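Ticket 87: Liquid handling task on the shared table, which rules apply?
Site: Clesdale
Queue: Cell rules and good practice
Opened by: Corina Ortner
Priority: normal
Status: closed, with one follow-up

Tuesday, 9:10
I open this ticket before the next block of grasp runs begins. The task sheet from Lesell asks for a grasp on a clear vessel with colored liquid inside. Our table rules were written for dry objects only. They say nothing about open liquid, and they say nothing about transparent items. I need to know if we may continue under the old rules, or if we must write an addition first.

The objects for this task stay on the white table together: tissue box in the wicker tray, lemon in the round basket, teddy bear, and the clear vessel. The arm comes down to the vessel from the right side.

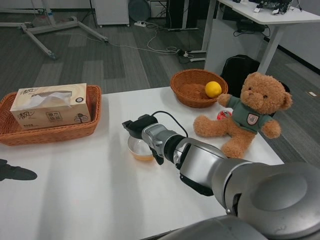
My questions for the rules owner:

1. What is the highest permitted amount of liquid? I propose 200 ml for any open vessel, and less if the vessel is small.
2. Is the normal approach speed still allowed? For dry objects we use the Kuster profile, setting 3. I think it is too fast for liquid.
3. Who must stand at the stop button, and how near?

Tuesday, 10:25
Reply from the rules desk at Jarketti, copied here so that it stays with the ticket:

"The dry object rules do not cover this. Please treat it as a new task and make a short risk note. 200 ml is accepted as upper limit. Use setting 2 for approach and for lift. The operator must have the stop button in reach of the hand during the whole run, also during the return move. Electrical items on the floor must be checked before each block."

Tuesday, 11:40
I wrote the risk note. Main points:

Spill on the table. Low risk for persons, medium for equipment. Paper towels must be ready before the start. The tissue box on the table is a task object and must not be used for cleaning.

Spill to the floor. We have power strips and cables on the carpet behind the table. The working area for liquid must therefore stay away from the rear edge. I asked that the vessel is always placed in the middle part of the table or nearer to the robot.

Crushing of a thin plastic wall. The grip force in the dry profile is made for harder things. It must be lowered and tested first with an empty cup.

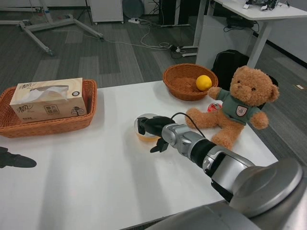
Tuesday, 14:05
One point was not clear to me in the reply, so I asked again: does the limit count for each vessel, or for everything on the table together? The answer is for everything together. I changed the sentence in the note, because my first version could be read both ways.

I also asked if soft objects may stay near the liquid. Yes, if they are outside of the arm path and they do not touch the vessel.

Tuesday, 15:30
The addition is now in the table rules as section 3, "Open liquid". The old sections stay the same. Every operator has to read it and sign before using the liquid profile.

Follow-up, still open: the power strips should be lifted from the floor or get a cover. I made a separate request to the building team at Clesdale and linked it to this ticket. Until this is done, the floor check stays on the start list.

Closed by: Corina Ortner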